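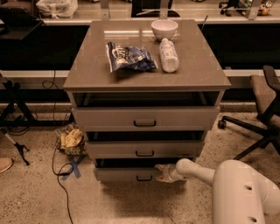 A robot arm with its gripper against the bottom drawer of a cabinet.

Robot teaching by demonstration

Robot teaching by demonstration is a way of giving a robot a new skill by having a person carry out the task through the robot's own body. The person either takes hold of the arm and moves it (hand guiding) or steers it from a short distance away with a controller (remote control, also called teleoperation). The robot records its joint positions, its camera views and the state of its gripper, and a learning program then looks for a pattern that links what the robot saw to what it was made to do. Other names for the field are learning from demonstration, imitation learning and, in older texts, programming by showing.

The great charm of the method is that a cook, a nurse or a warehouse worker can pass on a skill without writing a line of code. Anyone who can open a drawer has something to teach!

Hand guiding

In hand guiding, the motors are set so that they cancel the weight of the arm, which then feels almost weightless to the person moving it. The teacher feels every bump and catch directly, and beginners tend to pick it up within minutes. The drawback is that the teacher's hands and body often show up in the camera view. Some groups solve this by playing the motion back once with the teacher out of the way and keeping only the second recording.

Remote control

Remote control keeps the teacher clear of the arm. Common devices include hand-held controllers, a 3D mouse, and a smaller copy of the arm that the teacher moves while the big one follows. The Cropper, a leader arm built by the Greltcombe workshop, belongs to the last group and weighs little enough to be used for a whole afternoon. Delay matters a great deal here. Teachers slow down when the arm lags behind their hands, and the robot learns that slowness along with everything else.

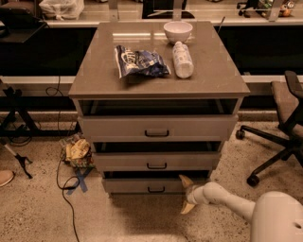
Drawers are a favorite practice task, and a wonderful one. They move along a single line, they are found in every home and office, and they punish sloppy motion at once, as a gripper pulling at a slant will make the drawer bind. Low drawers are harder than high ones for many arms, which must reach down and forward together. The approach also matters: with the two fingers spread in front of the bottom drawer, a small black bar handle leaves little room for error, and a teacher may spend longer lining up than pulling. Loose items such as a bowl, a bottle on its side or a snack bag can sit on top of the cabinet during this kind of work, so the program has to learn which parts of the view to ignore.

Recording and sorting

A single run of the task is called an episode. Small projects work with a few dozen episodes per task, while larger ones gather many more. The Cidska collection, put together under Jordan Gosling, holds 1,169 episodes of opening and closing furniture, of which 459 were recorded by hand guiding. A further 164 were set aside for testing and never shown to the learning program.

Sorting is slow work but pays off handsomely. Episodes with long pauses are usually trimmed, and those in which the teacher changed their mind halfway are marked. Failed attempts followed by a good recovery are often kept on purpose - they show the robot a way back from a mistake.
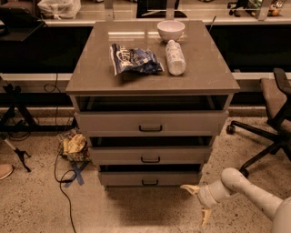 Variety counts for as much as quantity. If the furniture never moves, the robot may simply memorize a path through the air, and a shift of a few inches is enough to defeat it. Teachers therefore change the starting pose of the arm, the distance to the furniture and the lighting between episodes. Pronora, a software package for labeling episodes, flags groups of recordings that look too much alike.

Limits

A robot taught this way copies habits as well as skills. Two teachers with different styles can confuse it, one going over a handle and the other coming up from under it. Force is another weak spot, as cameras and joint readings say little about how hard the gripper is pressing. Touch sensors in the fingertips help and are an exciting area of current work.

See also: Gripper; Leader arm; Teleoperation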